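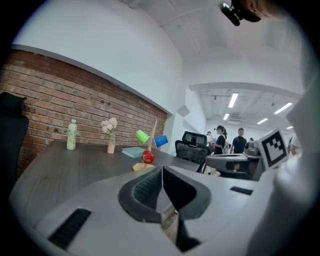
Cup stand task at the Prakport site, seen from the hand-held gripper.

Hand-held demonstrations: change to the cup stand protocol

From Monday, April 26, 2021, the Prakport site records the cup stand task with the hand-held gripper only. The remote-control station stays in service for the drawer and cable tasks. Operators who have been trained on the station alone need to complete the gripper induction before their next booked session.

The task itself has not changed. The operator takes a plastic cup off the stand, sets it down on the desk, picks it up again and returns it to the pole. The stand is light and moves when touched, so a demonstration in which the base slides is still valid as long as the cup ends up hanging. A demonstration in which the stand tips over is marked as a failure and kept. Please do not delete failures. The Daston group trains a separate model on them and has asked for more.

Why the change was made

In the last comparison, operators on the remote-control station needed a median of 60 seconds for one full cycle. Most of that went into lining up the fingers with the rim, where the delay in the video link makes people stop, wait and correct. The recorded paths are full of these pauses, and a policy trained on them learns to pause as well. With the gripper in the hand, the approach is one continuous motion and the wrist angle comes out close to what people do with a bare hand.

The hand-held method has its own costs. A person can reach poses that the arm cannot. Every path is therefore run through the reach check before it is accepted, and in the first batch 88 percent passed. Nearly all rejected paths had the same cause: the operator rolled the wrist past the arm's joint limit while hooking the cup back on. Stand square to the desk and keep the elbow low, and this mostly goes away.

Recording procedure

Start each session with the calibration sweep. Open and close the fingers fully, twice, before moving toward the desk. Finger width is read from the marker tags, and a tag that is smudged or lifting at a corner gives a width that drifts over the session. Wipe tags with a dry cloth. Do not use the alcohol wipes, which dull the print and leave a glare patch under ceiling lights.

Hold still for 2 seconds at the start and at the end of every demonstration. The segmentation script uses these holds to cut the recording. If the hold is too short, two demonstrations are joined into one and have to be split by hand.

Move at a normal working pace. Fast approaches blur the view, and tracking is lost most often in the last few centimeters before contact, where the gripper covers much of what the camera could otherwise use. If tracking drops, finish the motion anyway and mark the recording. The Furtado toolkit can recover short gaps from the inertial data.

Approach the green cup and the blue cup in varied order, and from both sides of the pole. Earlier sets had a strong left-side bias that showed up directly in the arm's behavior during testing. Turn the stand by hand between demonstrations. The angle does not need to be measured.

Other objects on the desk may stay. Bottles, books and flowers are part of ordinary desks, and the trained policy has to cope with them. Move them between sessions, not within one. The same goes for the surroundings: people standing or walking farther back in the room are not a reason to stop. Textured surfaces such as brick help the tracker, plain white walls do not, so choose a starting position with some texture in view.

Session length is limited to 60 minutes including calibration. The gripper is heavier than it looks after repeated lifts, and path quality falls off toward the end of long sessions, mainly as a slow droop in the approach height.

File handling

Upload to the Moltasstead share on the day of recording. Use the task code, site code and session number in the folder name, with no spaces. Raw video and the inertial log must come from the same session folder. Mismatched pairs were the most frequent upload error last quarter and the reach check does not catch them.

Next steps

The arm will be tested on the cup stand task with the new data once the Prakport set is complete. A second stand with a thicker pole is on order. The drawer task will be reviewed for the same change in August, depending on whether the gripper fingers can hold the recessed handle without slipping.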